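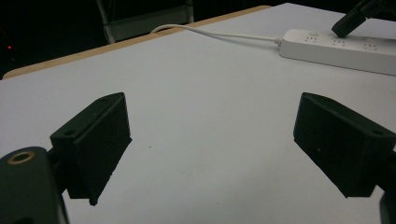 Lumturie said the boat would go for 1,680 or it would not go at all, and that she was tired of hearing about it. Then she put her coat on and went out to look at the river.

Boris stayed at the kitchen table with the letter. It had come that morning from the harbour office at Mineck and it gave them until the end of the month to clear the mooring. After that there would be a charge of 25 a night. He read it again and put it back in its envelope.

The boat had been their father's. It was called the Flokier, after a place he had once worked in and had never described to either of them. He had bought it when he retired and had taken it out perhaps twice a year, always to the same island and always back before dark. The rest of the time he sat in the cabin with the radio on and the door open, and people walking along the quay would stop and talk to him.

Their only buyer was a man named Haris Vukadinović, who had rung in April and then again the week before. He had offered 250 less than they wanted. He had not been rude about it. The engine was old, he said, and there was soft wood under the port window, and he would have to pay someone to bring it down to Brallel.

When Lumturie came back her shoes were muddy and she stood them on a newspaper by the door.

'Is it high?' Boris asked.

'Higher than yesterday. It's over the bottom step.'

'I think we should take his offer.'

'I know you do.'

She filled the kettle. He watched her get down two cups and then a third, which she looked at and put back.

'You never even liked going on it,' he said. 'You were sick every time.'

'I was sick twice.'

'You were sick at the island and you were sick on my birthday.'

'That's twice,' said Lumturie.

They drank their tea. The rain had started again and it was getting dark in the kitchen, so he turned on the lamp over the sink. She asked whether he had been through the lockers, and he said he had done the two at the front. There were ropes in them, a tin of screws and a waterproof jacket with a bus ticket in the pocket. He had thrown the ticket away and then gone back and got it out of the bin. It was in his wallet now, though he did not tell her so.

'I'll do the others tomorrow,' she said. 'You've got work.'

'I can change it.'

'No, go to work. I'd sooner do it on my own.'

He nodded. A little later he went into the hall and rang Vukadinović, who answered at once, as if he had been sitting next to the phone. Boris told him he could have it at his price, but that they needed another 10 days, and that the radio was not included.

There was a silence on the line.

'Does the radio work?' asked Vukadinović.

'No,' said Boris. 'Not for years.'

'Then keep it – of course, keep it.'

When he came back into the kitchen she had the letter out of its envelope and was writing the man's name on the back of it, in capitals. She asked him how it was spelt. He told her, and she wrote it again underneath, more slowly, and went to see whether her shoes were dry.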